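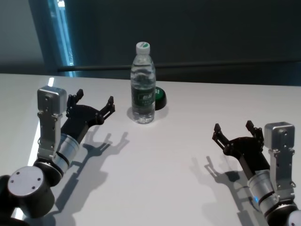
About Pernside Jewelry

Pernside is a small jewelry workshop and store in the old part of Marino, and we have been making, mending and resizing rings here for 15 years. We started with one bench and a borrowed polishing motor (it was loud, and the upstairs neighbors were very patient with us), and these days we have a proper workroom with good north light and a front counter where you can sit down and take your time.

Most people who come to see us are looking for something to mark a day: an engagement, a new baby, a big birthday. Others bring in a grandmother's brooch that has sat in a drawer for years and wonder if it could be worn again. It nearly always can! We love that kind of work, and we'll happily talk it over for an hour before anybody picks up a tool.

We work mainly in yellow gold and silver, with some platinum to order. Our everyday pieces are in the Coltix line, plain bands and small studs that start at $500 for a pair in gold, and the Storside line is where we put the colored stones, mostly sapphires and garnets, set low so they don't catch on your sweater.

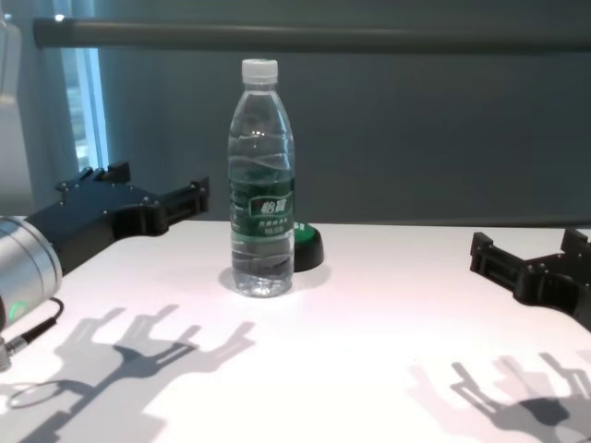

How We Work With You

Come in, call, or write to us with whatever you have, even if it's a sketch on the back of a receipt. We'll send you a drawing and a price, and once you're happy with both we ask for half up front. A made-to-order ring usually takes about six weeks. Simple resizing is quicker, though we do get busy before the holidays, so please don't leave it until the last minute if you can help it. Every ring we make comes with 2 free cleanings a year for as long as you own it.

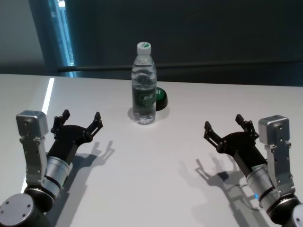 Ilze Sakalauskas
Owner and Goldsmith

I learned to solder at my uncle's kitchen table, badly at first, and I have never really wanted to do anything else. I keep a job book where every piece gets a number, and as I write this we're up to 3948, which makes me feel both proud and a bit old. If you have a piece of ours, do bring it by and let me see how it's wearing. The store is closed for part of August, and otherwise the door is open from 10 a.m.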